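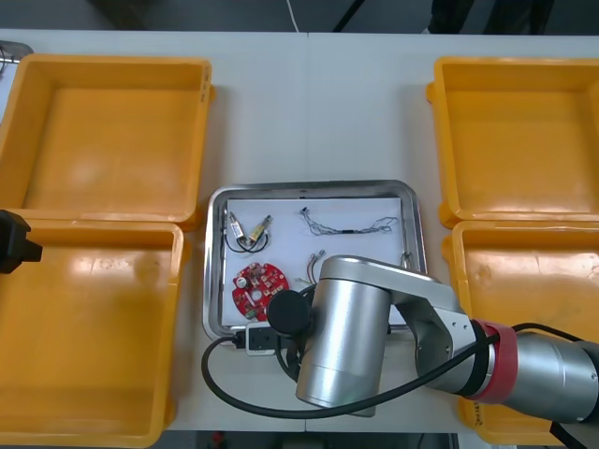
## Sorting small electrical parts: common questions

**What goes in the center tray?**
Mixed parts that have not been sorted yet: wires, circuit boards, connectors, small components. A sheet of white paper in the bottom makes them easier to see. Change the paper when it gets dirty.

**How should a bundle of twisted wires be stored?**
Leave the pairs twisted and leave any sleeve in place. Do not pull branches apart to make them lie flat - put the whole bundle in the wire bin as one item.
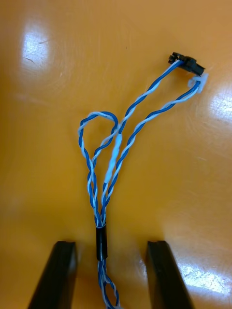 Doucette points out that a large bundle will snag everything else in a shared bin, and suggests giving anything with more than 5 branches its own bag. That is fine with us. Write "wire" on the bag.

**Where do solenoids go?**
With the electromechanical parts, cable attached. Check that the plunger moves freely, and keep the spring and washer on the shaft.

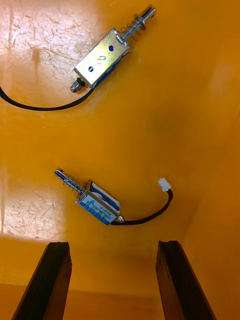 If the nut is missing, sort the part anyway and add a note. Loose nuts and washers go in the hardware jar, shelf 9. Parts for the Zikonitz order are kept apart and use form 537.

**Can I write on a part?**
Only on bare metal, and only a short mark. Use a tag for circuit boards.

**How full can a yellow bin get?**
Stop just below the rim. The bins are shallow and small parts roll out when they are carried.

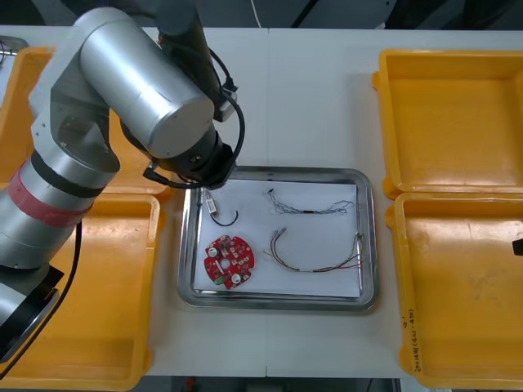

**Do the bins need to be washed?**
Wipe them with a dry cloth between batches. Scuffs and old marks on the plastic can stay, but grit has to come out.

**Where do full bins go?**
Room 101, on the Medatance rack.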